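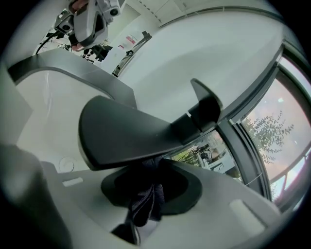 7.4 Cloth caught in the finger socket

Read this section before you pick up the hand-held gripper again after a jam. The supplier's leaflet says that cloth "will normally release by itself". We have not found that to be so at Millham, and you should not plan your shift around it.

What you may notice

The fingers stop short of closed, or close and will not open fully. The position reading may still look normal. Do not trust it. On unit 83 the screen reported a clear grip with a fold of cloth wedged well inside the socket, and Wubit Teshome only found it by turning the tool over.

CAUTION: Keep your own fingers out of the socket until step 3 is done. The pause button holds the fingers where they are. It does not take the force off them.

To clear the jam

1. Stop the recording and let go of the handle trigger. Do not squeeze again to "work it loose". This draws more cloth in.

2. Turn the tool so that the underside faces you and the cloth hangs freely.

3. Switch off at the base and pull out the power lead. Wait 2 minutes.

4. Open the fingers by hand. If they resist, stop and go to 7.5.

5. Draw the cloth out slowly, along the line of the finger. Do not use scissors, tweezers or a screwdriver.

6. Look into the socket with a torch. Loose threads count as a jam.

7. Reconnect, then open and close the fingers with nothing between them. Watch the fingertips themselves, not the screen.

Note: Fault code 1429 is listed as "object lost". It also appears when the object is very much not lost but stuck. Golness have been told and say a later version will separate the two. Until we see that version, treat every 1429 as a possible jam.

Note: The software offers a "soft items" setting. Margus Adomaitis tried it with the thinner cloths and could see no difference. Use it if you like, but carry out the checks all the same.

Write each jam in the fault book with the unit number and the type of cloth, including those that cleared easily. If the same unit jams again in one session, label it and hand it to Wanpen Ongart.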